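Tivberg Demo Day Package

Book a half-day visit to see the Tivberg arm and hand at work before you order. The visit is held in our Hendricks Street showroom and covers setup, teaching a task, and running it first in simulation and then on the bench.

What the visit includes
A session of 3 hours with one of our application engineers
Time at the controls for everyone in your group, up to 6 people
A simulated run of a pick-and-place task, using cups, dishes and other simple shapes
A copy of the task files to take home

How the day runs
Doors open at 9 in the morning. Nele Martens starts with the controller and the safety stops, then hands over to Tala Sfeir for the simulation part. Tala loads a plain table with a few objects and lets visitors change where they lie, including tipped over on their sides, which is harder for a hand with fingers than a cup standing upright. Each group picks its own starting layout. Missed grasps stay in the log so you can go back over them.

After a break the group moves to the bench. Bring your own parts if you like. They should weigh under 200 grams and have no sharp edges. Liquids and powders can't be used in the showroom.

Open day in August
The August open day is free and needs no booking. Sessions are shorter and the bench is shared, so please book the regular visit if you have a specific part to test.

Software
Simulated tasks run in Trusent, which comes with the arm. Visitors who use Bostetti controllers should let us know ahead of time so we can load the right driver.

Booking
Visits run every Tuesday. Contact Lies Van Loon in the sales office with your group size and a short note on the task you have in mind. The visit fee is taken off your invoice if you order an arm afterward. Cancellations are free up to 3 days before.

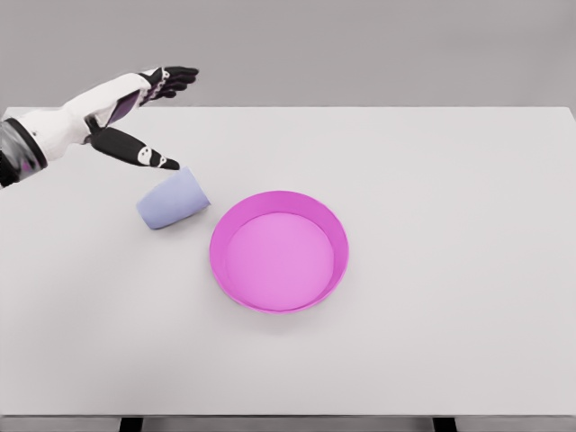 Parking is behind the building, and the showroom entrance is on the same side. Lunch isn't included.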